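最終更新：7月

索子の五、みなさんはどう教わりましたか（牌の絵柄と家の呼び名の話）

投稿者：プラータの孫弟子　7月　午後9時12分

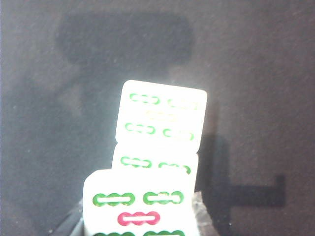 長文になりますがお付き合いください。わたしは港町メルトコム（Meltcombe）の公民館で、月に二回、初心者の方に麻雀を教えるお手伝いをしています。賭けなし、お茶とお菓子つきののんびりした会で、いちばん年上の生徒さんはうちの母と同い年です。それで毎回つまずくのが牌の読み方なんですね。萬子は漢字だからすぐ覚えてくださる、筒子も丸だから見やすい、ところが索子になると急にみなさんの手が止まるんです。わたしの師匠のクストディオ・プラータさんは、五索は「真ん中に一本いるやつ」とだけ教えてくれました。四隅に緑の竹、その間に一本。写真の奥の牌がその五索で、真ん中の竹はずいぶん淡く写っていますけれど、四隅に一本ずつと中央に一本という並びさえ頭に入っていれば迷わないでしょう、というのが師匠の流儀でした。でも先日、別の卓を見てくださっている方が「並びで覚えさせるのは遠回り、最初は数字入りの牌を使うべき」とおっしゃって、なるほどと思う反面、少しさびしくもあり……。みなさんのお宅や教室ではどうされていますか。お国やご家庭ならではの呼び名があれば、それもぜひ伺いたいです。

投稿者：koval_lev　午後9時40分

こんばんは、レフです。わたしは数字入り賛成派です。

うちの父が始めたのは七十近くになってからで、目もあまりよくありませんでした。並びで覚えろと言われて三回でやめかけたんです。そこで隅に数字の入った牌を買って渡したら、その晩のうちに一局打てました。父にとっては牌の美しさより、みんなと同じ速さで打てることのほうがずっと大事だったようです。待たせていると思うと楽しくないですからね。

教える側は自分が昔どれだけ苦労したか忘れてしまうものだと思います。師匠の流儀を否定するつもりはないのですが、公民館の会なら入口は広いほうがいいのではないでしょうか。

投稿者：きゅり（Kyu-ri Ryu）　午後9時58分

わあ、こういう話題大好きです！

わたしは祖母に教わりました。祖母は索子を全部「庭」で覚えさせる人で、二索は門柱、三索は玄関の前に立つ三人家族、五索は「四隅に植えて真ん中に一本残した庭」でした。八索は「屋根がこわれた」（あのMとWみたいな形です）。六つか七つの子どもにはこれがいちばんで、いとこたちも全員これで覚えました。大人になった今も、八索をツモると心の中で「屋根！」と言っています（笑）

なのでレフさん、ごめんなさい、わたしは絵のまま派です。数字があると数字しか見なくなってしまって、あとで普通の牌に移ったときにもう一度つまずく人を何人も見てきました。祖母の家の牌は角がすっかり丸くなっていて、指で触るだけでも楽しかったなあ。

投稿者：koval_lev　午後10時05分

きゅりさん、お祖母さまのお話、とてもいいですね。屋根は父にも教えてやりたかったです。

ただ「あとでつまずく」は人によると思いますよ。父はずっと数字入りのままで、最後まで普通の牌には移りませんでした。移らなくてもいい人もいるんです。趣味なんですから。

投稿者：きゅり（Kyu-ri Ryu）　午後10時11分

それは確かに……。移ることを前提に話していました。失礼しました！

投稿者：shamim.k　午後10時26分

横から失礼します、シャミムです。道具の話も混ぜてください。

わたしは牌の種類で事情が変わると思っています。オヘダ（Ojeda）の旅行用セットを持っているのですが、小さいうえに竹の節の彫りが浅くて、七索と九索が夜だと本当に見分けにくいんです。蛍光灯の下ではまだしも、居間の暗めの電球だともうお手上げで、妻と二人で卓上スタンドを引っぱってきて打っています。逆にアステックス（Astex）の大きい牌に替えたら、数字なしでも姪がすぐ読めるようになりました。ですから、絵か数字かの前に、大きさと明かりを見直してみるのも手ではないでしょうか。

あと、うちの地元の店では中古のセットが2576で出ていたことがあって（もちろん現地のお金です）、迷っているうちに売れてしまいました。いまだに悔やんでいます。箱の金具まできれいだったのに。

投稿者：プラータの孫弟子　午後10時44分

みなさん、こんなに早くたくさんのお返事をありがとうございます。お茶を淹れて戻ってきたら賑やかになっていて、うれしくて何度も読み返してしまいました。

レフさんのお父さまのお話、胸に沁みました。うちの会にも「待たせて悪いから」と言って見学に回ってしまう方がいらっしゃるんです。次の会では一卓だけ数字入りの牌にして、どちらでも好きなほうに座っていただこうかと思います。きゅりさんの「庭」と「屋根」も、お祖母さまのお許しがいただけるなら使わせてください。

シャミムさん、明かりは盲点でした！　公民館の和室は夕方になると奥の席がかなり暗いのです。今度早めに行って確かめてみます。

投稿者：renata_ib　午後11時03分

レナータ・イバラです。ふだんは読むだけなのですが、少しだけ。

わたしは絵でも数字でもなく、最初の二回は牌を並べるだけの遊びをしてもらっています。同じ種類を一から順に並べる、それだけです。おしゃべりしながらやっていると、覚えようと思わなくても自然に目が慣れてきます。一索の鳥を見て「これも竹なの？」と必ずどなたかが聞いてくださるので、そこでまた話が弾みます。

急いで一局打たせたい気持ちもわかりますが、わたしは少し早すぎる教室が多いように感じています。きつい言い方でしたらお許しください。

投稿者：koval_lev　午後11時15分

レナータさん、そこは反対させてください。うちの父なら並べるだけの二回で帰ってしまったと思います（せっかちなもので）。点数も役もあとまわしでいいから、とにかく一度「ロン」と言わせてあげたい。あれを言えた日の顔は忘れられません。

投稿者：renata_ib　午後11時22分

「ロン」の顔、わかります。それを言われると弱いですね。では間を取って、一回目は並べる遊び、二回目の最後に役なしの一局でいかがでしょう。

投稿者：shamim.k　午後11時31分

それ、参加したいです。プラーケルウッド（Plurkelwood）の集会所でも似たような会を始めようかと話していたところなので、順番をそのまま真似させてもらいます。当地では五索を特別に呼ぶ人はいないのですが、一索はみんな「スズメ」です。どう見ても孔雀だと言い張る叔父がひとりいて、毎年お正月に同じ口論になります。

投稿者：プラータの孫弟子　午後11時50分

うちの師匠は一索を「にわとり」と呼んでいました。スズメ、孔雀、にわとり、まだまだありそうですね。

レナータさんとレフさんの間を取った案、さっそくノートに書き写しました。お菓子は並べる遊びのときに出すと牌がべたつきそうなので、一局終わってからにします。ほかの呼び名をご存じの方、引き続きお待ちしております。今夜はもう目がしょぼしょぼしてきましたので、続きはまた明日の朝に読ませていただきます。おやすみなさい。

お問い合わせ　｜　© メルトコム卓上遊戯談話室　｜　ページの先頭へ戻る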